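Speaker notes – Making a lasting power of attorney
Pei-shan Lau, Rosser Legal Advice
Saturday, August 17, 2024

Slide 1. Welcome. Fire exits, toilets, tea at the break. Hefin Lloyd is taking written questions at the side table. General talk only, England and Wales. No advice on individual cases from the front.

Slide 2. What it is. You (the donor) name one or more people (attorneys) to make decisions for you. It ends when you die. After that the executors take over, so people still need a will.

Slide 3. There are 2 types. Property and financial affairs: bank, bills, selling the house. Health and welfare: care, treatment, where you live. The health one can only be used once you have lost capacity. The money one can be used earlier, with your permission, once registered. 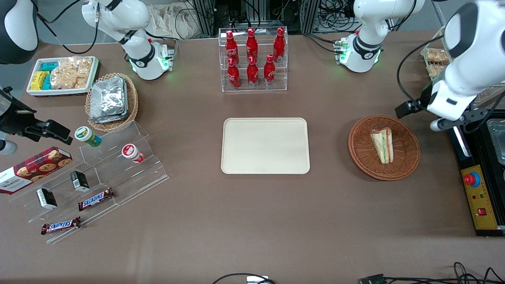
Slide 4. Choosing attorneys. Must be 18 or over. A bankrupt person can't act under the property one. Explain "jointly" and "jointly and severally" slowly – this is where the questions came in February. If they must act jointly on everything and one dies, the whole thing normally fails unless there is a replacement.

Slide 5. The certificate provider. Confirms you understand and aren't being pushed. Can't be an attorney or a family member. A friend of 2 years' standing is fine, or a GP or solicitor.
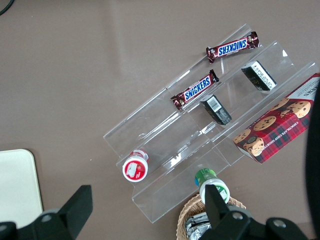
Slide 6. Order of signing. Donor first, then certificate provider, then attorneys. Wrong order means the form comes back. Attorneys can't witness the donor's signature.

Slide 7. Registration. It can't be used until it is registered. Fee is per form, reductions for low income. Check the current amount on the morning.

Handouts: 24 copies, by the door. Then questions from Hefin's pile.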